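Brolasero: handling garden tools by demonstration
Progress report to the Besside fund, second reporting period
Submitted by the Hutilix project team

Where the work stands

Recording is on schedule. At the end of May the archive held 3,226 usable demonstrations, all of them made by remote control with an operator at the leader arms and the robot at the table. The period before this one was mostly spent on setup and on hand guiding, which we have now dropped for everything except calibration. The change was flagged in our last report and Besside agreed to it in writing.

Training on the new recordings began once the first block had been checked. We have policies running on the robot for the basket task and the hook task. The pot task is recorded only in part and has not been trained. Spending is slightly under plan because the second set of leader arms came later than we had asked for, and the invoice falls in the next period.

Why we moved away from hand guiding

Under the original plan, a person would take hold of the robot's wrist and move it through the task while the joints were recorded. This works and is easy to teach to a new operator. The trouble is that the person's arms and sleeves are in view of the head camera for most of the recording, and a policy trained on those images has learned from a view it will never get when it runs alone. We tried masking the operator out. The results were poor around the gripper, which is the part of the view that matters most.

There was also a problem with force. A person guiding the wrist takes some of the load without meaning to, and the gripper closes on a tool that is partly being held up by somebody else. When the same motion was played back, heavy-handled tools turned in the grip. With remote control the robot carries the full weight of the tool during the recording, so a bad grasp shows up at once and the operator has to correct it or start over.

The cost is training time for the operators. Hand guiding takes a morning to learn. The leader arms take most people several sessions before their recordings are worth keeping, and for the first session we now delete everything by default.

Recording at Jireš

The recording station is in the ground floor workroom at the Jireš building, where we moved from the lab at the start of the period. The room is larger and the light changes less during the day. We kept the same robot and the same camera mounts, and repeated the calibration after the move and again a few weeks later. The second calibration found a small shift in the head camera, and recordings made in between were corrected using the checkerboard images taken each morning. A small number could not be corrected and were dropped.

Two operators record in turns. One drives the robot while the other watches the live view, puts the objects back in their starting positions and marks each attempt as kept or rejected. They change places on the hour. We tried longer turns early on and stopped, as the motions became hurried toward the end and more grasps had to be repeated.

Start positions come from a printed sheet. Each sheet gives the tool, its place and direction, and the place of the basket or rack. Without the sheet the operators drifted toward positions that were easy to reach, and the first policy we trained could not cope with a tool lying further away. The sheets were written after that, and recordings made before them are kept apart in the archive under their own label.

What counts as a usable demonstration

The rules were revised once in this period. An attempt is kept if the tool is grasped by the handle, carried without touching the edge of the table, and released at rest in the right place. One regrasp is allowed. A dropped tool means the attempt is rejected from the main set, though we save it in a separate folder because failed attempts may be useful for the recovery work planned for next year.

Attempts longer than 90 seconds are rejected regardless of how they end. This limit was not in the original rules. It was added after we noticed that very long recordings contained long stretches in which the operator was waiting or deciding, and the trained policy copied the waiting. It would stop over a tool and stay there.

Pauses are still our most common fault in shorter recordings. We now trim them automatically at the start and end of an attempt but leave them alone in the middle, where cutting would produce a jump in the arm position. A better answer would be to have the operators plan the motion before they begin, and the newer sheets leave space for a short note on which grasp to use.

Results on the robot so far

The hook task, in which a tool is hung by the hole in its handle, is the weaker of the trained tasks. The arm brings the tool close to the hook reliably, but the last part of the motion needs a view of the hole that the head camera often does not have. The wrist camera has it, but the image is soft at that distance. We have ordered a different lens.

The basket task is doing better. Long tools were the difficulty. When a tool is longer than the basket or lies across it, the blade has to go in first and at an angle, and the handle has to be let go without tipping the whole thing back out over the rim. Early policies came in flat and let go too soon. The operators then spent several sessions on angled approaches with the trowel only, with the basket at different places near the front of the table, and the policy trained after those sessions picks up the angle in most trials.

Basket task, from the head camera 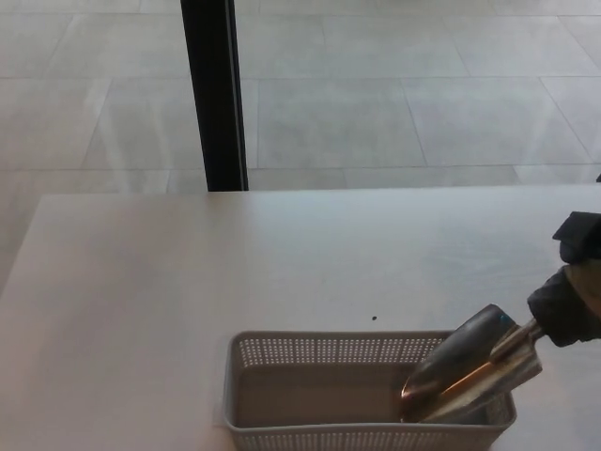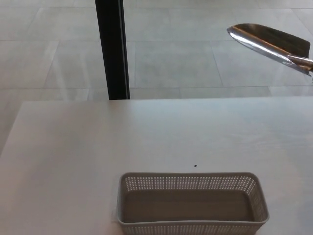
We are not yet reporting a success rate for either task. The trials so far were run by the same people who made the recordings, in the same room, with start positions they knew well. Formal trials will use new sheets written by someone outside the recording team, and the person scoring will work from video without knowing which policy was running. The scoring form was sent to Besside with the last quarterly note and we have had no comments on it. Unless we hear otherwise we will use it as it stands.

Equipment

The leader arms have held up, apart from one trigger that began to stick and was replaced from spares. The gripper pads wear faster than we had planned for. Metal handles polish the rubber and the grip weakens little by little, so that it is hard to say on any given day that the pads are worn out. They are now changed on a fixed schedule and the change is written in the recording log, which lets us check later whether slips are tied to old pads.

One network fault cost us most of a week. The link between the leader arms and the robot dropped packets in the afternoon, and the robot lagged behind the operator by enough to make fine work impossible. The cause was a shared switch used by the rest of the floor for backups. The station has its own switch now.

Storage is filling faster than the plan allowed for. The wrist camera is recorded at full rate and takes up most of the space. We propose to keep the full rate for the kept attempts and store the rejected ones at a lower rate. This would let us finish the project on the drives we have. It does alter the data plan that was approved, so we would like Besside's agreement before we do it.

Changes to the plan

The pot task was due to be fully recorded by the end of this period. It is behind by roughly a month, mainly because of the move to Jireš and the late delivery of the second leader arms. We have put it first in the next recording block and moved the second round of hook recordings after it. The final delivery date does not change.

We would also like to drop the shears from the tool list. They open in the gripper when held by one handle, and holding both handles needs a wider gripper than the one we have. A hand rake would take their place. It is similar in length to the trowel, so the same sheets can be used with small edits.

Work for the next period

Recording of the pot task will be completed first, followed by the hook task with the new lens. Formal trials of the basket task are planned for the middle of the period, and we will send the sheets and the videos together with the scores so that they can be checked. A third operator will be trained on the leader arms to cover absences. The documentation for the archive is half written. The section on recording rules is finished and can be shared now if it is useful to the other groups in the program.

Decisions requested from Besside

Approval of the lower recording rate for rejected attempts.
Approval to replace the shears with a hand rake.
Confirmation that the scoring form can be used for the formal trials in its present version.

The spending table and the updated risk list are attached as separate files. The one new entry on the risk list is pad wear, rated low.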